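**Ticket:** 69
**Queue:** Court list imports
**Product:** Geruline, listings module
**Site:** Grundberg Magistrates, first hearings
**Status:** Open, awaiting confirmation from site
**Opened:** 13 March 2023

**Reported fault**

Defendants are missing from the daily list when a case has many co-defendants. The case in question comes from a joint police operation, with 57 people charged under one file reference. The source file from Jernia contains all 57. The printed list and the public screen at Grundberg both show 14. The case header, courtroom and start time are correct. No error is shown to the list office.

The site noticed when a defence solicitor asked why her client wasn't on the list. The client had been bailed to attend that morning.

**Checks made**

1. Source file opened in a text editor. All names present, each with date of birth and charge code. No stray characters.
2. File imported again on Matei (test server). Same result, same last name shown.
3. Order of defendants reversed in a copy of the file. The list now stops at a different name. The fault is therefore tied to position and has nothing to do with any one record.
4. Import log read at normal level. Reports "complete". At debug level there is one extra line per affected case:

```
WARN party_block: value exceeds column, trimmed to 400
```

5. Youth court filter turned off, in case it was hiding records. No change. Turned back on.
6. Reporting restriction flags compared before and after import. Flags are held per defendant and are lost along with the trimmed names.

**Cause**

Geruline joins all parties in a case into a single text value before splitting them into rows. The column that holds the joined value is limited to 400 characters. Anything past that point is dropped. If the cut falls inside a name, the splitter throws away the incomplete record as well, so the list looks tidy and gives no sign that anything is missing.

Most cases have one or two defendants and never reach the limit.

**Workaround**

Until the patch is in, split large cases before import:

- Export the case from Jernia with "one row per party" ticked.
- Leave the file reference as it is. Do not add a suffix. The bail notices are matched on it.
- Import with "merge on reference" off.
- Compare the party total on the import summary with the total in Jernia before publishing.

The list will repeat the case header above each defendant. This is untidy but correct.

Do not type the missing names in by hand. Names added in the list editor carry no restriction flag, and one of the defendants in this case must not be named in public.

**Fix**

Column changed to unlimited text on Matei. Splitter changed to stop the import with an error if it meets an incomplete record. The original file now produces the full list, with flags intact. Live release to follow once the site has tested. Lists published since the November upgrade should be checked for the same warning, as the limit came in with that release.

**Attachments**

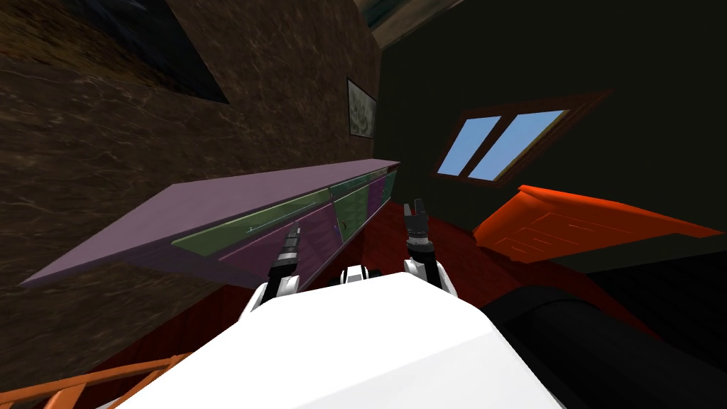
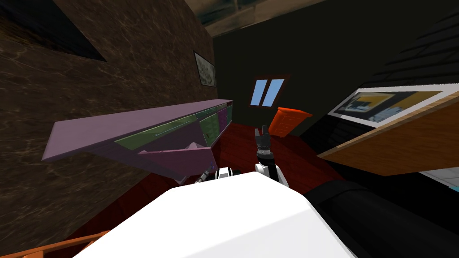 **Reply from Stela Iordache**

Ran the workaround on tomorrow's list and the totals match. Two points before this is closed. The repeated header pushes the list on to extra pages, and the press copy still goes out as first page only, so please confirm whether the press copy uses the same party block. Also, debug logging was off here until this week. I can't check the older lists for the warning, so they will need to be imported again on Matei. I can send the source files but not the bail notices.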